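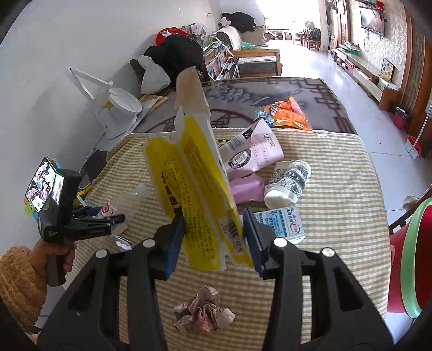
Wellthorpe Sleep and Respiratory Research Unit

03/08/2022

Adults with untreated sleep apnea had slower reaction times than adults without the condition, even when both groups slept the same number of hours, according to a study from the Wellthorpe unit.

The study enrolled 266 adults, of whom 159 had a diagnosis of moderate or severe apnea. Each wore a Losent wrist monitor at home and completed a timed attention test on 2 mornings. Enrollment closed in February.

The gap was widest in participants whose blood oxygen dropped most often overnight. Age and body weight did not account for the difference. The test did not measure memory, and the design cannot show cause.

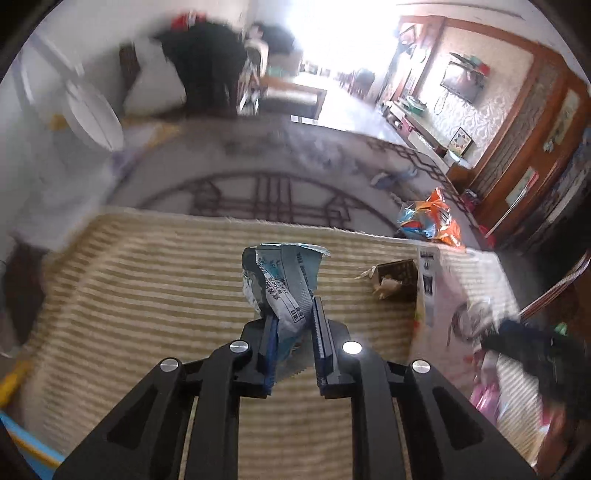 Next phase

A follow-up at the Chukwu and Preltidis clinics will enroll 672 adults and repeat the test after treatment with airway pressure masks.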